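台所の布ふきん、見直しませんか

8月号の暮らし便りは、布ふきんの話です。編集部でいちばん熱が入るテーマなので、少し長くなりますがおつきあいください!

きっかけは、読者のオリヴィア・バランさんからいただいたお便りでした。「祖母の家では、食器用、台拭き用、パンを包む用と、布がきちんと分かれていました。自分でもやってみたいのに、いつも途中でごちゃごちゃになります」とのこと。わかります、本当によくわかります。うちの引き出しも、ついこの間まで同じ状態でした。

そこで今回は、織物の町ブロストフで小さな布の店「ラロドウッド」を営むレシェク・シコラさんに、素材の選び方から日々の手入れまで、たっぷり話を聞いてきました。お店は路地の奥にあって、看板がとても控えめなので、一度通り過ぎました。扉を開けると棚いっぱいに生成りや白の布が積まれていて、もうそれだけで楽しいのです。

まずは素材を知る

シコラさんが最初に出してくれたのは、麻、綿、麻と綿の混紡の3枚。麻は水をよく吸ってすぐ乾き、毛羽が残りにくいのでグラス拭きに最適です。ただし新品のうちは糊がきいていて、水をはじくことがあります。「買ってきた日にがっかりして、しまい込む人が多いんですよ。3回洗うまで待ってやってください」とシコラさん。

綿は最初から柔らかく、手になじみます。厚手のものは台拭きに、薄手のガーゼ織りは野菜の水切りやだしを漉すときに。混紡はその中間で、どれか一種類だけ揃えるならこれ、というのがシコラさんのおすすめでした。わたしも混紡を買って帰り、毎日使っています。皿を拭くときの、あのすっと水が消える感じがたまりません。

洗うときは柔軟剤なしで

柔軟剤を使うと、繊維の表面に膜ができて吸水が落ちてしまいます。ふわふわに仕上げたい気持ちをぐっとこらえて、洗剤だけで洗いましょう。においが気になる白い綿や麻なら、酸素系漂白剤を溶かしたお湯につけておくと、さっぱりします。お湯の温度や時間は洗剤の袋と布の洗濯表示に合わせてくださいね。色柄ものは色が出ることがあるので、別の桶で。

干すときは、濡れているうちに両端を持ってぴんと引っぱります。これだけで、アイロンなしでも見違えます(シコラさんは角を合わせてから4つに折り、手のひらでぱんぱんと叩いていました。いい音でした!)。

しまい方はかごひとつから

オリヴィアさんのお悩みに戻ります。分類が続かないのは、乾いてから畳んでしまうまでの間に布の居場所がないせいかもしれません。そこで、テーブルの端に浅めのかごをひとつ。取り込んだ布はひとまず全部そこへ入れて、手のあいたときに畳みます。くしゃっとしたままでもかまいません。編み目のあるかごなら風も通りますし、軽いので運ぶのも楽です。

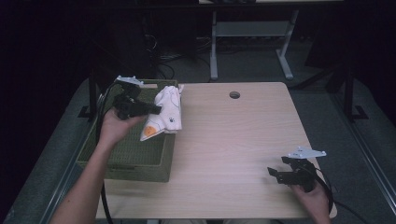
くたびれた布の行き先

穴があいたり薄くなったりした布も、まだまだ働けます。シコラさんのお店では、古い布を小さく切って油汚れの拭き取りに使い、そのあとで処分しているそうです。重ねて刺し子にすれば、鍋つかみや雑巾にもなります。わたしは端を青い糸で縫ったものを窓拭き用にしていますが、目印になって便利ですよ。

お便り募集

読者のみなさんの布ふきん自慢をお待ちしています。お気に入りの素材、代々受け継いだ一枚、失敗談も大歓迎です。宛先は「暮らし便り」編集部、エルジビェタ・チェルヴィンスキまで。次号では、届いたお便りのなかから7通をご紹介します。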